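La ropa del sofá

El piso de Sidurside se entregaba el viernes a las seis de la tarde. A las cuatro todavía quedaba ropa en el salón.

Ella había dejado ese cuarto para el final. La cocina ya estaba vacía, el dormitorio también, y en el pasillo esperaban las cajas de Joruline con el número del pedido escrito en un lado: 2549. El salón era otra cosa. Allí su madre había pasado los dos últimos inviernos, sentada de espaldas al armario, doblando y volviendo a doblar las mismas telas.

Su hermano se quedó junto a la mesa, separando tornillos, llaves y pilas gastadas. Hablaba poco desde la mañana.

—¿El cesto va al camión? —preguntó.

—Va conmigo.

Se puso encima del cesto redondo y empezó por lo que tenía más a mano. Primero una tela beige que había sido mantel y después no había sido nada.

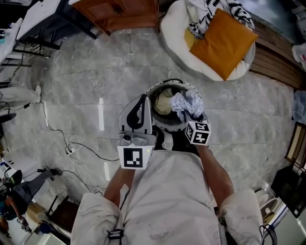 La azul y blanca la reconoció por el tacto. Su madre la usaba para tapar el pan cuando vivían en la calle Ibarra, en el número 49, y luego para limpiarse las gafas. No la dobló. Su madre la habría doblado en cuatro, con las esquinas juntas, y se habría molestado al verla así.

—El cojín naranja lo quiero yo —dijo el hermano.

—Llévatelo.

—¿Y la manta de las hojas?

Ella miró la manta. La habían comprado en Trilholm, en unas rebajas de abril, y a su madre nunca le gustó. Decía que las hojas negras parecían quemadas. Aun así se la echaba sobre las piernas todas las noches.

—La manta también es tuya, si la quieres.

Él dijo que no tenía sitio. Un rato después dijo que sí, que algo movería.

Siguieron sin hablar. En la escalera alguien arrastraba un mueble y se paraba en cada rellano. El armario marrón se quedaba en el piso; el dueño lo había pedido en la carta, junto con los 2000 euros de la fianza, que todavía estaban por discutir.

A las cinco y cuarto llamó la empresa para decir que el camión venía con retraso. Ella apuntó la hora nueva en una caja y se sentó en el suelo, con la espalda contra la pared.

—Podríamos haber empezado por aquí —dijo él.

—Sí.

Acercó el cesto, sacó la tela azul y blanca y la dobló en cuatro.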